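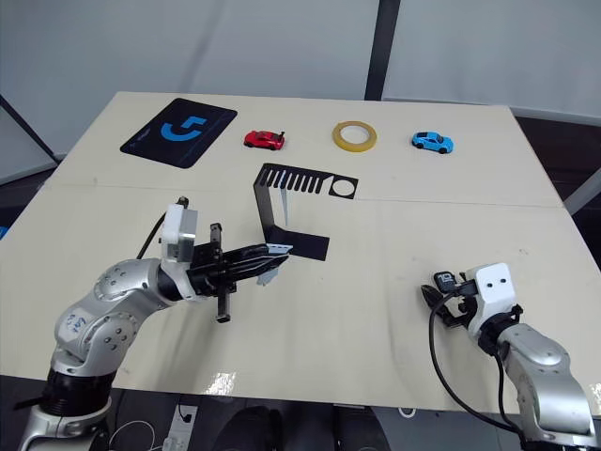 Black bracket from the Begay shelf kit, slotted plate up, foot flat on the table

Thread: Bracket with comb slots – which way up?

egallagher
Posted 25 August 2024
Bought a used Trilwood bench with a box of leftover hardware. One piece is the bent sheet-metal bracket in the photo. Upper plate has a row of slots at one end and a round hole at the other. A leg drops from the slotted end to a lower foot. The seller says it came out of a Begay shelf kit but had no instructions. I want to use it under the bench to carry a power strip and keep the cords apart. Does the foot go to the wall or does the plate?

doucet_s
Foot to the wall. The slots are for cords. You drop each cord in from the open side and the plug keeps it from pulling through.

pgoertz
Disagree. Round hole is the fastener hole. Plate goes up against the underside of the bench, one screw through the hole, and the foot hangs below as a shelf for the strip. I have 2 of these mounted that way since February.

doucet_s
One screw in a plate that long will rotate the first time somebody yanks a cord. Is there a hole in the foot? Can't tell from the photo.

egallagher
There is, under the white tab. Same diameter as the one in the plate, checked with a drill shank.

doucet_s
Then it takes a fastener at both ends and my answer stands.

pgoertz
Or it takes one at either end, depending on the job. Mine has not rotated. The strip weighs very little.

LZamora
Before mounting anything, check the bends with a square. Used ones have often been stepped on. Lay the foot on a flat surface and look for light under it. If it rocks, clamp it between two blocks and correct it slowly. Don't hammer it, you will crack the coating at the bend and it rusts from there.

egallagher
Foot sits flat. The drop leg leans a hair past square. Is that worth fixing?

LZamora
For cords, no. For a shelf, yes.

emmett_z
Also run a file over the slot edges. Stamped slots leave a burr on one face and it will eat a cord jacket. I wrap mine with a turn of tape where the cord bends.

pgoertz
Tape gets gummy in a warm shop. Tasell sells a push-on edge trim that fits thin sheet. Cut to length, no adhesive.

emmett_z
Tape is what I have in the drawer. Filing first is the part that matters.

egallagher
Filed the slots, left the leg alone. Going with foot to the wall, and a second screw through the plate into a wood block. Will pick up the trim – the Zendent stuff the hardware store carries is too thick.

doucet_s
Use a washer on the plate end. That hole is oversize for most wood screws.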